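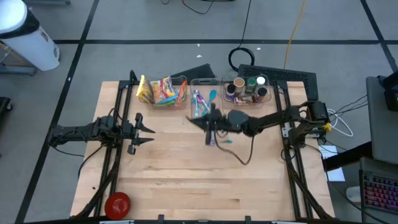
Most of the failures that Skekia logged in November had nothing to do with grasping. The policy picked a spoon well enough. What it did badly was decide when a spoon had been let go.

Skekia is the software group at Prutunix that maintains the control stack for two-arm sorting cells. The task is plain: utensils, snack packets and small containers go into clear bins on a table, and either arm may do the work. A learned policy proposes motion in chunks of 50 steps. A planner underneath checks each chunk for collisions between the arms, and a low-level controller tracks whatever survives the check.

The trouble sat between the first layer and the second. Chunks were planned from camera images that were already old by the time the arm began to move. With one arm this cost a little accuracy. With two it meant that each arm was avoiding a version of the other that no longer existed, and the planner rejected motions that were safe.

Fidel Yáñez, the lead on the planner, first tried widening the collision margin. Rejections rose, as expected, and the arms spent long periods waiting for each other over the middle of the table. Narrowing the margin brought the arms closer than the mechanical side would accept.

The fix that stayed in was a shared clock. Every camera image, joint reading and planned step now carries a timestamp from one source, and the planner rolls both arms forward to a common instant before it compares them. The new module is called Cetik. It runs in 5 milliseconds per check on the cell computer, against 39 for the code it replaced, mostly through caching the swept volumes of the gripper fingers.

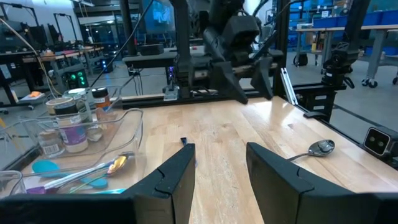
Sabina Herath is less convinced that timing was the main fault. In her view the release detector would have failed on any clock, and the logs from the old planner were too coarse to separate the two causes. She would have fixed the logging first and touched the planner afterward.

The release detector is the part still under work. It reads motor current and finger opening, and it calls an object released when both settle. Thin handles defeat it. The current drawn on a thin handle is close to the current drawn on nothing, and the opening differs by less than the backlash in the joint. The present build adds a third input, a small network that looks at the wrist camera crop between the fingers and returns a single number – the chance that something is held.
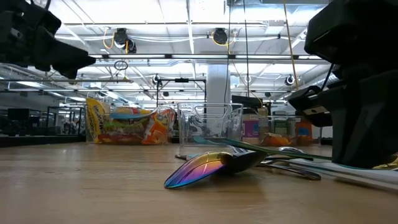 That network was trained on crops labeled by hand, and shiny metal gave it the most trouble. Reflections shift with arm pose, so a highlight on the tabletop can pass for the edge of a handle. Eulalia Olivares rebuilt the training set so that each object appears under several arm poses, and added a rule that the score must hold for 20 consecutive images before the state machine acts on it. The rule costs time on every release. She considers that acceptable for now.

Tooling took up the rest of the winter. The group's replay program, Szénási, loads a recorded run and steps the planner through it with different settings, drawing the accepted and rejected chunks over the camera view. It now stores the reason for each rejection, which answers part of Herath's complaint. It does not yet replay the release detector, whose state depends on motor readings that older recordings left out.

Those older recordings will stay as they are. New ones carry the motor current at the full control rate, and the next planner build will be tested against them only.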